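The Flernari is getting its big screen back, and I am way too excited about it

If you grew up anywhere near Gisham you'll know the Flernari. It's the little movie theater on the corner by the bus station, the one with the sticky armrests and the balcony you weren't supposed to sit in (we always sat in it). It's been dark since last March, and I'd pretty much made my peace with never seeing a movie there again. Well, the people who run the Desmont over on the other side of the river have taken it on, and it reopens on Tue 10 January!
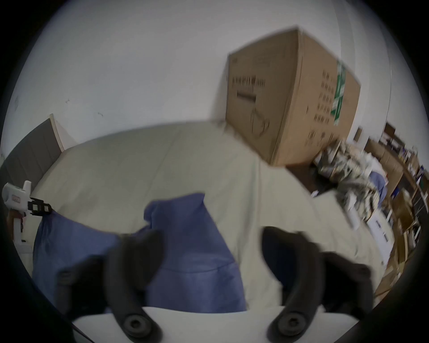 Page last changed: 3 January, 9:14 a.m.

First night is a comedy double bill, and you have no idea how happy that makes me. They could have gone for some big serious awards thing, and instead they're opening with two old screwball comedies, back to back, with a break in the middle long enough to get more popcorn. The titles are being kept secret until the lights go down. I've got my guesses, and my sister has hers, and we've stopped discussing it because it was getting heated.

The main room used to hold 400 people and now it holds 377. The missing seats were all in the front two rows, where you had to tip your head back so far that you came out with a stiff neck, so I can't say I'll cry over them. The balcony is staying, and this time you're allowed up there. It has 68 seats, they're included in that total, and they cost the same as the ones downstairs. I asked twice about that at the box office window, just to be sure.

There's a second thing I'm looking forward to, and that's the late show. Every Friday they'll run something odd at eleven at night - horror, mostly, with a few of those seventies space movies where all the doors go whoosh. The Desmont has been doing this for years and it's where I first saw half of my favorites. The crowd talks back to the screen a bit, so if you need total silence you might want to stick with the matinees.
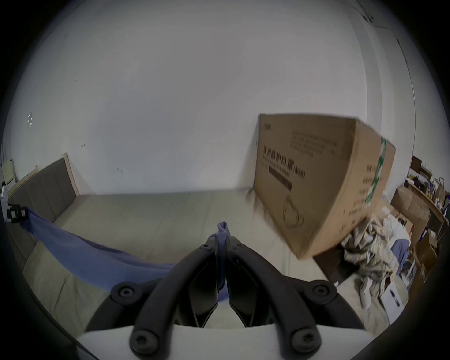 Posted in Movie News by the Balcony Girl

Now, the new releases. The Flernari won't be getting everything on opening weekend. The multiplex out at Fontana still gets first pick of the really huge stuff, and the Flernari will pick those up two weeks later at a lower price. I'm fine with that! I've sat through enough blockbusters at Fontana with somebody's phone glowing in front of me, and I can wait two weeks for a decent seat and real butter. Smaller movies will start at the Flernari and the Desmont on the same day.

They're also selling a yearly pass that works at both places. There are 900 of them and they went on sale over the weekend, so I'd get moving if you want one. You can buy it at either box office or on the Desmont's website, which is a little slow at the moment, so keep hitting refresh. The pass gets you into everything except live events, and you can bring a friend for half price on weeknights.

Doors open at six for the double bill and the first movie starts at seven. Regular tickets are on sale now, and any that are left will go at the door, cash or card. Parking behind the bus station is free after five - the entrance has moved around to the side street, so don't do what I did and circle the block three times. I'll be up in the balcony, left side, and I'll write up both movies when I get home if I'm still awake.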